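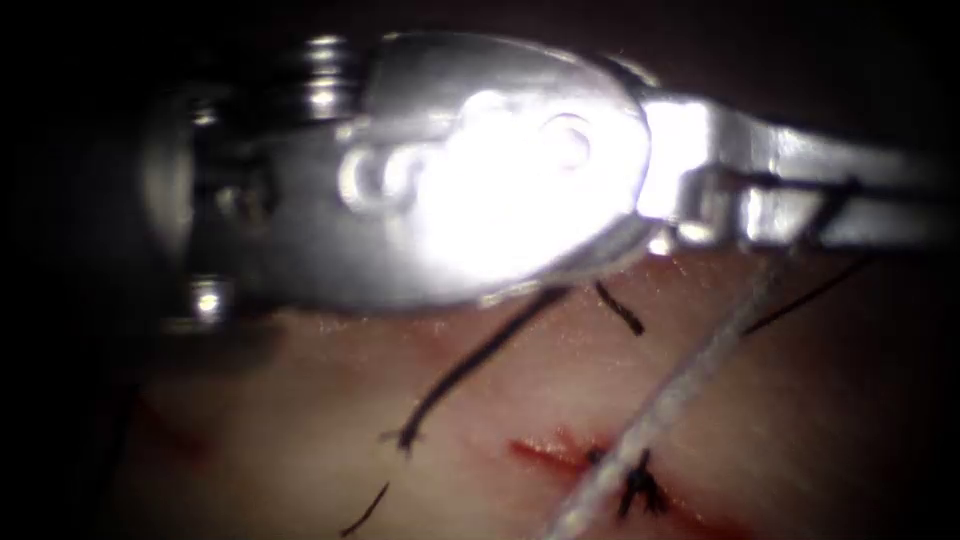
Dridis Bench Project
Progress report to the Gutness Fund

Last updated: Jul 16, 2024

1. Summary

The Dridis build at the Shukla shared workshop has moved from assembly to bench trials. Both instrument arms are mounted, cabled and under joint control, and suturing work on the practice tissue is in progress. The project remains within its approved budget. One work item, the automatic handover of the needle between arms, is behind schedule and is addressed in section 4.

2. Work completed since April

The base plate was rebuilt after the first version flexed under load. The new plate holds both arms in a fixed relation to the tissue holder, and calibration now takes 13 minutes. The Plurkex controller was moved to a separate shelf to keep its power supply away from the encoder wiring – a change that removed most of the position noise mentioned in our previous report.

Wrist cables on both arms were replaced and tensioned again. We have adopted a written inspection step before every session, and the cable log is kept at the bench.

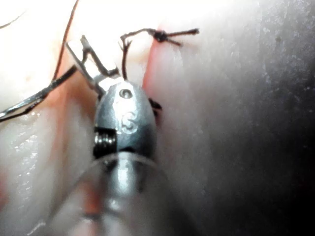 Curved needle held in the instrument jaws, with a tied suture knot at the incision.

3. Bench trials

Trials are carried out under manual control, with the operator seated at the workshop console. The controller has logged 444 needle passes to date. Each record contains the joint positions, the commanded path and the operator's notes, and all records are copied to the workshop server at the end of the session.

Knot tying is slower than needle driving and accounts for most of the session time. 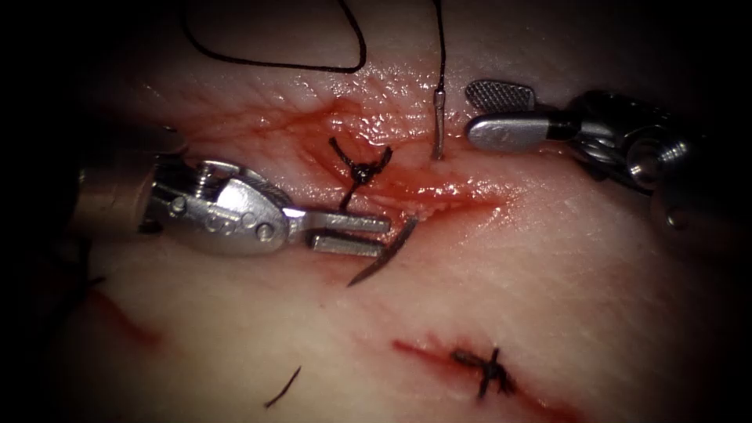

The main difficulty is control of the free thread. Slack tends to gather near the wrist, and the operator must stop to clear it before the next throw. A shorter starting length has helped, and the trial procedure has been amended accordingly.

4. Delays and risks

Needle handover depends on a reliable estimate of the needle angle in the jaws. The present estimate drifts when light reflects strongly from the metal. Diffusers for the bench lamps have been ordered at a cost within the existing materials line.

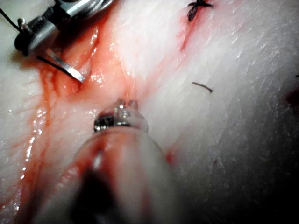 Jaw wear is a smaller risk. Spare jaws are in stock for one arm only, and we request approval to purchase a matching set for the other from the contingency amount.

5. Next period

We plan to fit the diffusers, repeat the calibration and hold five further sessions under manual control. Handover trials will follow once the angle estimate is stable. A revised parts list and the full trial log will be sent to the Fund with the next report.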